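Week 4 Handout: A Place for Everything (Small-Space Storage and Tidying)
Wemville Evening Classes, Home Organizing for Beginners
22 Oct 2020

Before we get going, please dig out your notes from last week on open and closed storage, as I'll be leaning on them all evening.

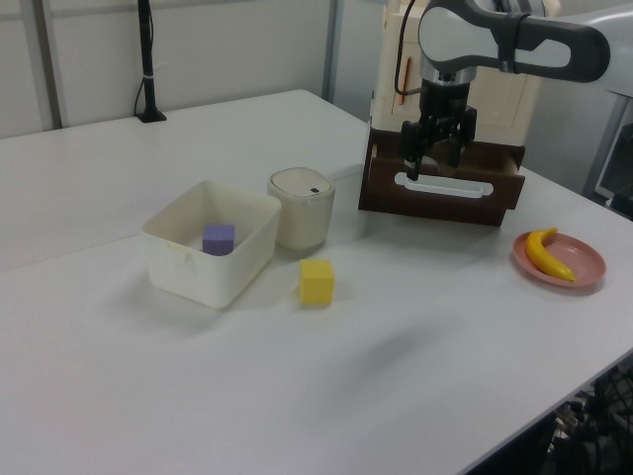 So, last week we got as far as the three basic kinds of container, and I ran out of time (again!) before I could talk about how you pick between them. Let me pick it up there.

1. Open bins

I love an open bin. You walk past, you drop the thing in, you're done. For kids' stuff, blocks, soft toys, anything that comes out and goes back several times a day, I would nearly always start with one. White or pale plastic is my favorite for this because small bright things show up against it and you can see at a glance what's in there.

The catch is that an open bin has no opinion about what goes inside it. One foam block in the bin and another one next to the bin is a very familiar sight to anybody with a four-year-old, and after a week the bin is also holding a sock and half a pencil. My rule is one sort of thing per bin, and if the bin is square, park it square to the edge of the shelf so it doesn't creep.

2. Lidded canisters

A lid adds a step. Sometimes you want that step! Cotton balls, dog treats, scraps you don't want to look at while you're working - all good candidates. Things you reach for constantly are bad candidates, and what happens then is that the lid comes off on Monday and stays off. If you've got a canister at home whose lid lives beside it, move the contents to something open and give the canister a different job.

Several of you asked about little countertop trash cans. Yes, I'm in favor, especially when you're sorting. Put one within arm's reach of where you sit. I had mine across the room for years and the wrappers never made it over there.

3. Drawers

Drawers are where we hide things from ourselves. A small cabinet with one drawer at the bottom is about the handiest thing you can put on a desk or a craft table, but only if you decide what the drawer is for before you fill it. I've written the purpose on a strip of masking tape and stuck it inside the front, where guests don't see it.

Two practical points on drawers:

Handles. A long handle beats a little knob, particularly for small hands or sore ones. You can catch it anywhere along its width.

Depth. Pull the drawer out as far as it will safely go and look at the back third. That's where the dead batteries are. If you can't see the back without taking everything out, the drawer's too full.

4. Plates and trays

I left these off the list last week and got told off for it in the break, quite rightly. A plate with a raised rim is a wonderful catch-all. Keys, a banana for later, earrings, whatever would otherwise roll off. Play food too, if your house has play food in it (mine is still full of it and the children are in college). Pick a color that stands out from the table, so it reads as a place and your family will aim for it.

Tonight's exercise

Work in pairs, one table each pair. You have 20 minutes.

Clear the table completely and wipe it down. Set out one open container, one with a lid, one drawer and one plate. Now take the bag of odds and ends you brought from home and find a home for every item, talking out loud as you go. The talking feels silly but please do it, that's how you catch yourself saying "I'll just put this here for now."

When you're finished, swap tables with another pair and try to find five things that they call out. If it takes you more than one guess, make a note of which thing and where you looked first. Where you looked first is usually where it ought to live.

For next week

Do one drawer at home. One! Last term somebody did the whole kitchen and didn't come back. Jot down what came out of it, what went back in, and what you moved to another spot.

Please also measure one shelf you're unhappy with, width and depth, and bring the numbers. Mine is 90 cm wide and I've been fighting with it since we moved in - we'll use it as the worked problem when we start on shelves.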